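Nuwan Mridha
19 October 2020

Posting our working rules for simulated grasp tests at Nevbridge. They apply to anything we report outside the group. Corrections welcome.

1/ Fix the scene before you tune the policy. Object size, mass, friction, light positions and camera pose go in one versioned file. If any of them changes, the version number changes and the old results stay under the old number.

2/ Run 200 episodes per condition. We used to report on 100, and the interval was too wide to separate two controllers we cared about. Seeds are listed in the report, including the ones that crashed.

3/ A crashed episode is a failure. It doesn't get rerun and it doesn't get dropped from the total. On Prilora this moved one result from 71 percent to 59. The 59 is what we published.

4/ Define success in the scene file, in terms of object pose. Ours: object lifted clear of the surface and held for 12 simulated seconds. "Looks grasped" in a render is not a criterion.

5/ Save the camera view along with the joint log. Logs tell you where the arm was told to go. The view tells you what the policy had to work with, and how much of the object it had.

6/ Check saved views at full size, a random sample per condition. Contact sheets hide clipping at the borders. Note which faces of the object are in view and whether any edge leaves the image.

7/ Plain scenes are fine for a baseline. Say so in the report. A magenta block on pale gray tests very little about perception, and the text should not suggest otherwise. 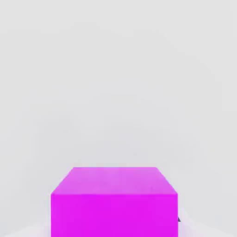

Vasanthi Sarkar: Does rule 3 cover physics blowups too? We log solver divergence separately at Brurstead, and I'd hate to charge that to the controller.

8/ Re Vasanthi: yes, it counts as a failure. Log the cause in its own column and give both totals, with the strict one first. If divergence goes above a couple of percent, fix the contact settings and rerun the whole condition under a new version.

9/ Next revision in November. It will cover randomized lighting and friction ranges.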